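Home sessions: your questions about the gripper rules

Can I work on my bed?
Sure, I do it all the time! Pull the sheet fairly flat, set the box down and leave the flap up at the back. I don't mind a pattern under it.

Do I have to clear out the scraps first?
Nope. Bits of fluff and torn paper can stay – log them under "extras" on the Wolby sheet and carry on.

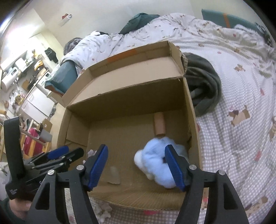
Fingers open, one pad against the blue fluff.

How hard can I squeeze?
Gently, please. Close until the pads touch, then stop. Three tries per item is the limit, and after that you move on to the next one. (Dae-han Hong talked me down from four, and I've come around.)

What goes in front of the box?
Small soft stuff is great. Scrunchies, a plush, a rolled bit of fabric, all in a loose row with no need to line it up. Keep both grippers on your side of the row.
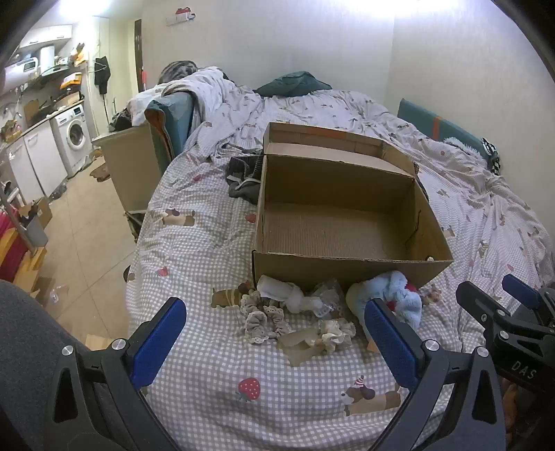 Who do I ask if I'm stuck?
Write to me or Cherry Mae Dumlao, any day but Sunday.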